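Chapter 7
Learning to Act on Hinged Objects

7.1 Introduction

The previous chapter dealt with objects that move freely once they have been grasped. A cup, a block or a slice of bread may be lifted and put down along any path the arm can follow. Many household objects do not allow this. A drawer slides along one line, a tap turns about one axis, and the door of an oven swings about a hinge whose position the robot is seldom told. The hand must then move as the mechanism permits, and an error of a few millimetres may produce large forces at the fingers.

Two families of method are in common use. In the first, the robot estimates the hinge from camera images and plans an arc before contact is made. In the second, it learns a policy from demonstrations given by a human operator, and the arc is never written down. The Mindano study, to which this chapter returns several times, compared the two on a countertop toaster oven.

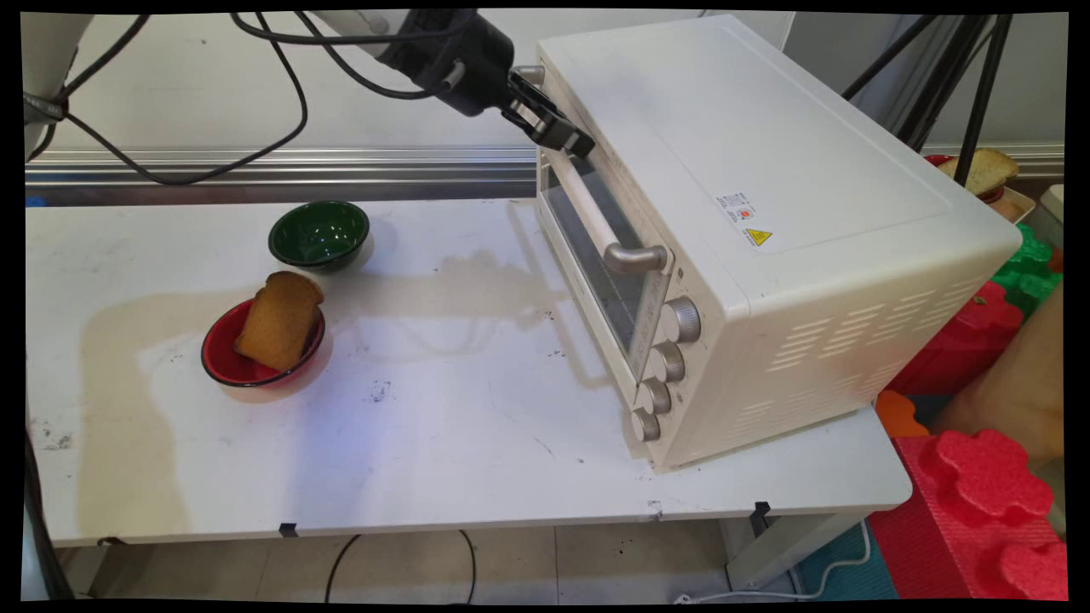 The learned policy was trained on 357 demonstrations of a single task: open the door, place the bread inside, and close the door again. Operators were asked to vary their approach to the handle and to the upper edge of the door, so that the policy would not depend on one point of contact. The planned method, known as Umer, received no demonstrations but was supplied with a model of the door.

Both methods opened the door in most trials. They differed in how they failed. Umer tended to begin correctly and then lose its hold as the error in the estimated hinge grew. The learned policy more often missed the first contact, but once the door had begun to move it usually completed the motion. Section 7.4 examines these results in full and asks how far they may be expected to carry over to other doors.

The reader should be familiar with the treatment of contact forces in Chapter 5. The Ekström notation for joint axes is used throughout and is set out in Section 7.2. Section 7.3 describes the collection of demonstrations, including the rules by which incomplete recordings were discarded. Exercises marked with an asterisk require the Presto simulator.

7.2 Notation and Assumptions

A hinged object is represented by two rigid bodies joined by a single axis. The first body, called the base, is assumed to remain at rest on the supporting surface.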